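为什么网球不能一直用同一个？给小朋友讲讲球的"脾气"

阅读时间：6分钟

小朋友，你看过网球比赛吗？要是看过，你大概见过这样的一幕：运动员走到底线后面，伸手向球童要球，球童送来三四个，运动员低头瞧瞧这个，捏捏那个，把其中一两个往后一丢，这才准备发球。坐在旁边的大人要是不懂球，多半会嘀咕一句：不都是黄绿色的小圆球嘛，挑什么呢？

挑的学问可大了。今天我们就慢慢地、从头到尾地聊一聊网球这个小家伙，聊它为什么会弹，为什么会"累"，还有为什么打着打着，裁判就要叫人换上一批新的。

先从里面说起吧。假如你有一个旧网球，请大人帮忙把它切成两半（一定要请大人来切，球很滑，刀容易跑偏），你会看到里面是空空的，外面一层橡胶壳，橡胶壳的外面再贴着一层毛茸茸的毡子。空空的里面可不是什么都没有，那里装着空气，而且是挤得比较紧的空气。工厂做球的时候，会让壳子里面的气压比外面高一些，就像你给自行车轮胎打足了气一样。

球落到地上，会被压扁一点点。你的眼睛跟不上，但它真的扁了。里面的空气被挤得更紧，橡胶壳也被拉弯了，它们都很不乐意，拼命想恢复原来的样子，于是"嘭"的一下，就把球推回到空中去了。所以一个新球弹得高，是空气和橡胶两个一起使的劲儿。

那为什么旧球弹不高呢？因为空气会偷偷溜走。橡胶看上去密不透风，可是空气的小颗粒实在太小太小了，它们能从橡胶里一点一点地钻出去。你放过生日气球吧？第一天圆鼓鼓的，过几天就皱巴巴地躺在沙发底下了，谁也没有去戳它。网球也一样，只是比气球慢得多。这也是为什么新网球常常装在一个密封的罐子里卖，打开的时候会听见"哧"的一声。罐子里的气压也是高的，里面和外面一样挤，球里的空气就没有那么想往外跑了。我小时候最喜欢抢着开罐子，就为了听那一声，开完了还要凑上去闻一闻，新球有一股说不清的橡胶和毛料混在一起的味道，到现在我都觉得好闻。

说完了里面，再说外面的毛。网球为什么要穿一件毛衣呢？光溜溜的不是飞得更快吗？

对，就是因为会飞得太快了。毛毛可以拉住空气，让球慢下来一些，这样对面的人才来得及跑过去接。毛毛还有一个本领，就是能"咬住"球拍的线。运动员挥拍的时候从下往上一刷，球就转起来了，转着的球在空中会拐弯，会突然往下掉，看得人直拍手。要是球是光的，拍线在上面一滑，就转不了那么厉害了。

可是毛衣穿久了会怎样？你想想自己的毛衣，有的地方会起球，有的地方会磨薄。网球在刚开始打的时候，毛毛会被打得蓬起来，球看着比原来还胖一圈，飞得就慢。再打一阵子，毛又慢慢被磨掉，球变得秃秃的，飞得就快。所以运动员发球前要低头看一看，就是在看毛。想发一个又快又狠的球，就挑毛贴得平平的那个；想求稳一点，就留下蓬松的那个，常常用在第二次发球上。

职业比赛里，常见的办法是先打七局换一次球，以后每九局换一次。为什么第一次要早一点换呢？因为比赛开始之前运动员要热身，热身用的也是这一批球，它们已经先辛苦过一阵了，所以要早点下班。换上新球以后，发球的运动员会把新球举起来给对手看一看，意思是："注意啦，这个可是新的，会快一些哦。"我觉得这是网球里特别有礼貌的一个小动作，你下次看比赛的时候可以留心找一找。

球还有一个脾气，就是怕冷。天冷的时候，里面的空气缩起来，没有那么有力气，橡胶也变得硬邦邦的，弹得就低。天热的时候正好相反，球活泼得很，轻轻一碰就蹦出老远。在很高的山上打球又不一样，那里的空气稀薄，拉不住球，球一下子就飞出界了，所以人们专门做了一种适合高海拔的球。

还有你们小朋友用的球。你可能注意到，少儿网球课上的球有红色的、橙色的、带绿点的，它们比大人的球软，弹得低，飞得慢。红球最软最慢，适合刚开始学的小小孩；橙球快一点；绿点球就很接近大人的球了。千万不要觉得用红球就是不厉害，很多打得很好的大哥哥大姐姐，都是从红球一拍一拍学上来的。球弹得太高，你就得举着胳膊在头顶上够，那样学出来的动作是别扭的，以后改起来可费劲了。

说了这么多，不如自己来试一试。你需要一个新球、一个旧球、一把卷尺，还有一个愿意帮忙的人。把卷尺贴在墙上，从地面往上拉好，在145厘米的地方做一个记号。然后一个人站好，让球的底部对齐记号，松开手，注意是松开，可不要往下扔，一扔就不公平了。另一个人蹲在旁边，看球弹到哪里，记在本子上。每个球多试几次，你会发现每次的数字都有一点点不一样，没关系，科学家做实验也是这样的，所以他们才要重复好多遍。

做完以后，还可以把那个新球放进冰箱里待上40分钟，再拿出来试一次，看看它的"脾气"变了没有。记得先跟家里人说一声，免得有人拿鸡蛋的时候吓一跳。

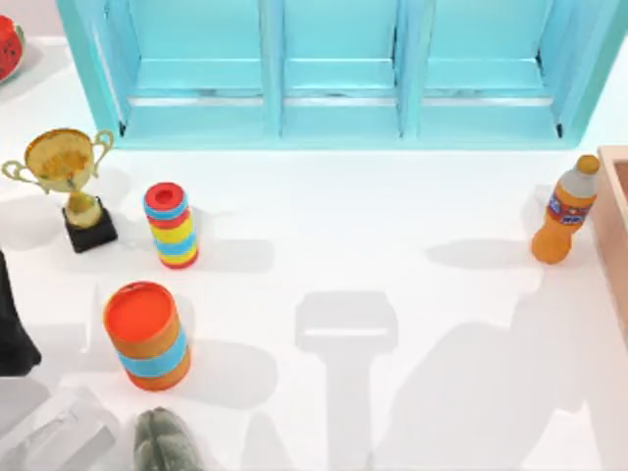

Tumaini Gachanja来信说，家里的实验做是做了，可是旧球居然比新球弹得还高，一家人围着本子看了半天，想不明白，问是不是我写错了。后来再一问，那个"旧球"原来是一种没有加压的练习球。这种球里面不靠挤紧的空气，主要靠一层更厚的橡胶来弹，所以放上很久也不怎么会泄气，有时候毛磨掉了、变轻了一点，反而显得更爱蹦。这个问题问得真好，我前面忘了讲，现在补上。你要是也碰到这样的结果，先看看球是从哪里来的，如果是一大袋一大袋装着卖的，没有密封的罐子，那很有可能就是它。

最后再讲讲旧球的去处。打不了比赛的球还有许多用处：可以拿来练习对墙打，可以切个口子套在椅子腿上，挪椅子的时候就不会吱吱叫，也可以用来踩在脚底下滚一滚，走了一天路以后特别舒服。给小狗玩的话就要小心一些，网球的毛毛很粗，老是啃会磨牙齿，咬碎了吞下去更麻烦，最好还是给它买专门的玩具球。

下次你再拿起一个网球，不妨先捏一捏，看一看它的毛，再让它在地上弹两下，猜一猜它打过多少场球了。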